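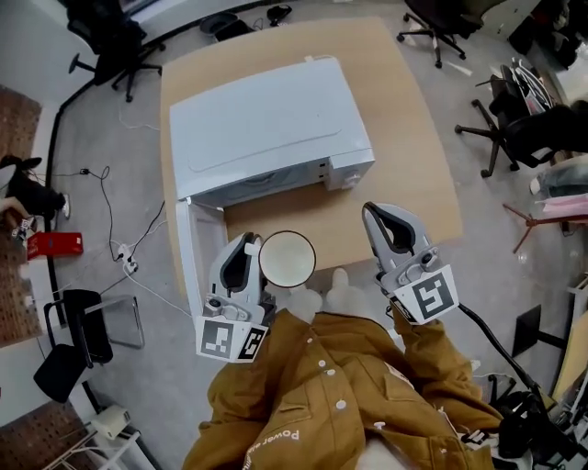
Household Appliances and Food Handling
Unit 3: Reheating in a Microwave Oven
Handout, revised April 27, 2025

Reading before the session: Marino workbook, section on heat transfer. Bring the Cokuvley record sheet.

3.1 Scope

The unit covers reheating of single portions in a countertop microwave oven. Combination ovens and built-in models are treated in the May sessions. Defrosting is not covered.

3.2 How the food is heated

The oven produces microwaves that are absorbed mainly by water, and to a lesser degree by fats and sugars. Absorption takes place in the outer few centimeters of the food. The center of a thick portion is heated by conduction from the outer layer. Two consequences follow: thick portions need lower power and a longer time, and all portions need a standing period before the temperature is read.

The field inside the cavity is uneven. A turntable reduces the effect but does not remove it. Stirring halfway through is still required for soups, stews, rice and sauces.

3.3 Placement of the oven

Use a level, stable table that carries the weight of the oven with the door open. Leave the clearance given in the manual at the back, sides and top. Keep vents uncovered. A side-hinged door needs free space on the hinge side for its full swing; check this before loading. Power leads should run away from the side where the user stands.

3.4 Containers

Suitable: glass and ceramic marked for microwave use, plastic marked for microwave use.
Not suitable: metal, foil trays, ceramics with metallic trim, foam boxes without a mark.

A round bowl heats more evenly than a square one. Corners absorb energy from two sides and dry out. Fill to no more than two thirds. Cover loosely so that steam can escape.

The Filik bowls in the supply cabinet may be used. The Huderar storage boxes may be used without their lids.

3.5 Procedure

Open the door fully.
Place the bowl on the turntable, off center for small portions.
Close the door and set power, then time.
Stop at the halfway point, stir, and continue.
Let stand for 3 minutes with the cover on.
Remove with dry oven mitts, keeping the bowl level.
Measure at the center and at one point near the rim. Both readings must reach 165 °F.

3.6 Worked calculation

Heating 200 g of water from 20 °C to 80 °C requires 200 x 4.18 x 60 = 50,160 J. At a delivered power of 700 W the ideal time is 72 seconds. Measured times are longer owing to losses to the bowl and by evaporation.

Record both readings, the power setting and the total time on the sheet.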